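Colour Blocks on a White Table: Does a Marked Square Change Where People Put Things?
Project report, second-year Design for Everyday Spaces
Jussara Cavalcanti and Irina Moldovan

1. How we arrived at blocks

Our first proposal was a study of how households arrange their kitchen cupboards. Our supervisor asked how many households we had access to. We had one, and we both lived in it. The second proposal was blocks on a table, which was approved the same afternoon.

The question is a small one. If you give somebody a few coloured blocks and a clear surface, where do they put them, and does a drawn outline change that? People who lay out shop counters and school desks use outlines all the time, from the rectangle under the till to the tray shape painted on a canteen hatch. We wanted to know whether an outline pulls objects inside it or only into the neighbourhood.

2. The table

We used the white table in the Dunne workroom. It has seen a good deal of life. The top is scuffed grey in places and has small dark holes in it, and our early plan to describe it as "a neutral surface" was struck out by Irina with some force. Two sittings were spent trying to clean the marks off with Burnex cream, after which the marks were the same and the room smelled of lemons until June.

The black square has a thick border and a paler middle. We argued for a long while over the thickness. Jussara wanted a thin line on the grounds that it was more elegant. Irina wanted something a person could see without their glasses. The thick one won, and in fairness nobody ever asked us where the square was.

3. The blocks

The main set is red, green and yellow. The green and yellow ones are cubes and the red one is taller than it is wide, so it can be told apart by shape as well as colour. This matters more than we expected. Several people treated the red block as the important one and put it down first, and one participant referred to it throughout as "the manager". 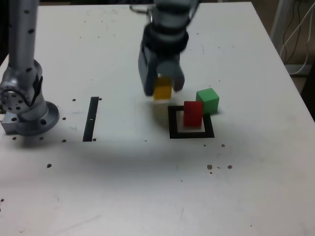

Each arrangement was scored by where the blocks ended up: inside the outline, touching it, or outside. Touching was the category that caused all the trouble. A block that overlaps a corner of the border when seen from a chair may be well clear of it when seen from directly overhead, and for the first week we were scoring from the chair. Those sheets have been thrown away. From then on one of us stood up and looked straight down before writing anything, which did our backs no good but improved the data.

4. Results

We ended up with 800 usable arrangements. In 254 of them every block was fully inside the square. The commonest result was a mixture, with at least one block inside and another close by, as if it were waiting to be called in. Fully outside was rare enough that we began to suspect those participants of doing it on purpose. One of them confirmed this.

The red block went inside more often than either cube. We would like to say this is because it is tall, but it is also red, and we did not have a tall green one. Gillel, the shop where we bought the set, does sell a tall green one. We found this out in the final week.

5. What we would change

The square should have been bigger. All three blocks fit, but only if the person is fairly careful, so some of our "nearly inside" results may simply be people who could not be bothered to shuffle things up. We would also try it on a second table, ideally one with fewer holes, and with the square in a different place. The Plevgate building has a suitable one, but it is bolted to a sink.

The scoring sheet ran to 6 columns and needed three. The column headed "mood of arrangement" was Jussara's idea and has been left out of the analysis at her own request.

The raw sheets are in the workroom cupboard, second shelf, in the folder marked CUTLERY, left over from the first proposal.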